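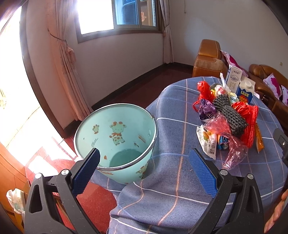
手持夹爪与桌面分拣工位:两爪全开,薄荷绿小垃圾桶位于两爪之间,右侧为待分拣杂物。

手持夹爪的日常保养与桌面工位布置

整理:Xuân Lã
更新:2021年5月26日

本页适用于在家中桌面使用的双爪手持夹爪,黑色塑料机架,蓝色带纹路指垫。内容分四部分:工位、指垫、螺钉、常见故障。校准软件的操作见Udolia页面,此处不重复。

一、工位

桌布可以保留,但要拉平。桌沿垂下的布容易堆成褶,手臂来回时会带动桌面上的东西。格纹布有一个用处:桶的位置可以对着格线记,下次摆回原处时不必量尺寸。

收纳桶选小号,口沿要圆顺。金属包边反光较强,靠窗或靠门的工位在强光下容易看不清爪尖与桶沿的间隙,把桶转个方向没有用,应移动桌子或拉上窗帘。

杂物堆在桶的一侧,与桶之间留出一个夹爪全开的宽度。塑料绳、塑料袋、零食包装、纸盒可以混放,但成捆的塑料绳要先理一遍,散开的绳头塞回捆内。绳头卷进爪根是本工位最常见的停工原因。

夹取顺序:先纸盒和带盖的盒装物,再毛绒和针织物,最后是塑料袋和薄包装。薄包装压在别的东西下面时不要硬拽。

二、指垫

指垫每用完一次就擦。湿布拧干,顺着纹路擦,再用干布擦一遍,晾干后使用。不用酒精,不用洗洁精原液。纹路里的毛絮用旧牙刷刷出,针织物夹得多时尤其要查。

检查磨损的方法:两爪合拢,对着光看指垫之间的缝。缝上下一致为正常;一头宽一头窄,先查爪根螺钉,再考虑换垫。

换垫步骤:
1. 两爪全开,夹爪平放在软布上。
2. 从指垫下端掀起,慢慢撕到上端。
3. 残胶用指腹搓掉,不要用刀片刮塑料面。
4. 新垫下端先对齐,由下往上压实。
5. 静置90分钟后再夹东西。

两边的垫子同时换。只换一边,新旧垫厚度不同,合拢时会偏。我手上这套用的是Truststead的备用垫,一包用到9月还有剩。

三、螺钉

两爪根部的圆头螺钉受力最大,每周查一次。机架上角的螺钉和侧面杆件上的小螺钉每月查一次。

用手动螺丝刀,刀头与槽口要吻合。拧到有阻力为止,再加一点即停。塑料机架不耐过紧,三角镂空处的边角最先出现裂纹,检查螺钉时顺便看一眼。发现发白的细线即停用,换机架,不要用胶补。

反复松动的螺钉取下来,螺纹上涂一点低强度螺纹胶,装回后放置过夜。胶不能流到转动部位。

四、常见故障

合拢后弹不回:爪根有异物,多为绳丝或碎塑料。全开后用镊子取出,不要注油。

一爪动作滞后:两侧螺钉松紧不一。都松到能自由转动,再交替拧紧。

夹软物打滑:指垫脏,或夹得太浅。先擦垫,再把物件往爪中间送。仍打滑则换垫。

夹爪碰桶沿:桶太靠近身体。往外挪一格,手腕保持平直。小桶较轻,空桶被碰一下就会移位,可在桶底贴防滑胶点。

侧面杆件晃动:紧固小螺钉。紧固后仍晃,多为孔位磨大,换Wirel的加长螺钉只能应付一阵。

五、收放

用完后两爪半开存放,指垫不接触。完全合拢放久了,垫面会压出印子。避开阳光直射的窗台和门口,黑色塑料晒后升温快,指垫背胶会变软。

备件盒里常备:指垫一对,爪根螺钉两颗,小螺钉两颗,手动螺丝刀,旧牙刷,镊子。

相关页面:Ağca夹爪的开合行程调整;指垫背胶的选择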